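Lusness Village > Newsletter > Around the House

Search this site Enter keyword Go

Do you really need a hat system?

Deirdre Duggan has asked me twice to write up the "one table, one hour" method that went around the Lusness mailing list in August. The claim is that if you put every dark thing from the hall closet on a bare table, you'll end up keeping half of it. I have my doubts. Black knits all look alike in a pile, and mine went back into the closet the same evening.

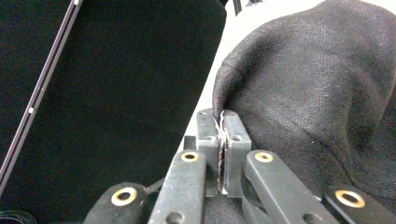 The method also says to go by feel, with your eyes on something else. Fine for a wool coat, maybe. For anything thin I'd want a window and a lint roller, and I'd want to see the seams before I decided what goes to the Nindivgate thrift shop.

Then there's the matter of organizers. Stitis sells a slotted one for 3955 points on the co-op card, and Noboru Nomura swears by his. Clear plastic with slots is good for ties and belts, I'll give him that. A soft garment just slumps in front of it.

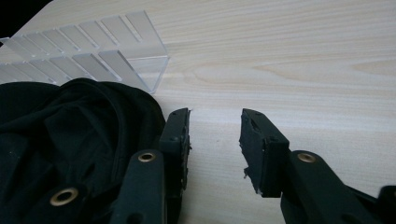

What about felt?

Unathi Van Wyk keeps her felt in a box with tissue and says hooks ruin it. Grigoris Tsoukalas has used the same hook for years and can't see any harm – though he does wear his hats in the rain.
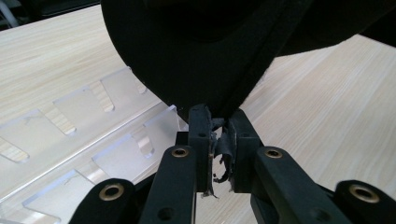
I side with the box, mostly on account of the brim. Pick a hat up by the edge often enough and I suspect the edge will show it, whatever the hook people tell you. A soft brush is plenty for the fuzz. I wouldn't pay 1675 points for the Hirose "felt reviver" without seeing it work on somebody else's hat first.
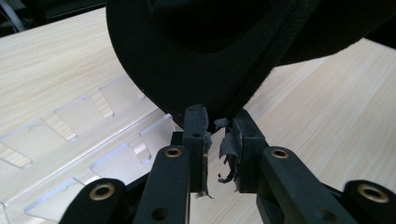 Swap table

Bring hats, scarves and spare boxes to the hall by 2 in the afternoon. Boxes without lids are welcome, but please leave the broken hangers at home.

This site uses cookies to remember your settings. Accept Decline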